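Search this manual Enter keyword or page

7 Hitching a trailer to the Prirora 177

1. Park the tractor on level ground and apply the handbrake.
2. Reverse slowly until the drawbar eye lines up with the hook.
3. Lower the hook, then raise it until the latch clicks - check it by eye.
4. Connect the 2 brake hoses and the lighting plug.

Caution: never stand between tractor and trailer while the engine is running.
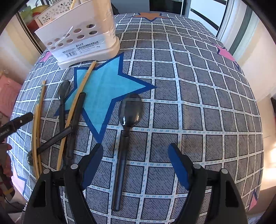
Can the trailer be left hitched overnight?
Leave it hitched if you wish, but lower the linkage, chock the wheels and take out the key.

Note: grease the hook before the first job of the season. Spare latches are sold by Prodwood.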